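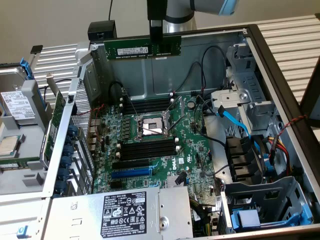

RAM module above the open case, Dell board fitted.

Mixed memory in an older tower, system runs slower than before the upgrade

Posted in Hardware > Desktops and Workstations

Etasora
2024-07-07

I have a used workstation tower with a Dell board and two banks of memory slots, one on each side of the CPU socket. It came with 2 matched modules. I bought 2 more of the same capacity from a different maker and put them in whatever slots were free.

The machine boots and the operating system reports the full amount. However, the BIOS setup screen now shows a lower memory speed than before, and a large spreadsheet I use for work takes noticeably longer to recalculate. One cold start in July also stopped at a memory error, then went away after a restart.

Is the new pair faulty, or have I put it in the wrong place? The label on the new modules lists a higher speed than the old ones, so I expected no change or a small gain. The service manual I downloaded has a table of slot numbers but I can't match it to the board.

Dukcombe

Probably not faulty. There are two separate matters.

Speed: all modules on a memory controller run at one common setting, which is the slowest that every module and the controller support. A module's rated speed is a maximum. The old pair sets the ceiling if it is slower. Many controllers also drop the clock when more than one module is fitted per channel, even if all the modules are identical. If your new pair landed in the same channels as the old pair, that alone could account for the lower figure.

Slot order: the numbers are printed on the board beside each slot, in small white or silver characters. You will need a torch. On workstation boards the numbers often do not run straight across, so go by the print and ignore physical position. Populate in the order the table gives, matched pairs first.
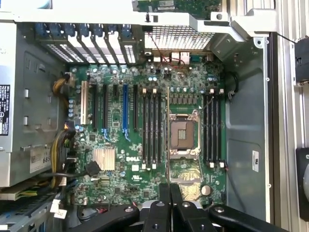 Both memory banks, with the CPU socket between them. CPU not installed.

Before touching anything, shut down, unplug the power cord and hold the power button for 5 seconds. Lay the case on its side. Open the latches fully, lift the module straight up, and seat it again with even pressure on both ends until the latches close on their own. A half-seated module will pass a warm restart and fail a cold one, so reseat all of them while you are there.

Then test in this order:

Old pair only, in the first slots listed. Note the speed in setup.
New pair only, same slots. Note the speed again.
All modules, in the order from the table.

Run a full memory test at each stage. If the errors only show up in the last stage, the two sets don't get along at that setting and a matched kit is the fix. Also check that you haven't mixed registered and unbuffered modules, although most boards will refuse to start if you have.

Hamdy

Just buy a matched kit. I wasted a weekend on mixed sticks in mine and it never ran properly. Make sure you update the BIOS too.

Etasora

Reseated everything and used the printed numbers. The new pair had been sharing channels with the old one. Setup now reports the original speed and the test completed 6 passes with no errors. I have not updated the BIOS. Marking Dukcombe's reply as accepted.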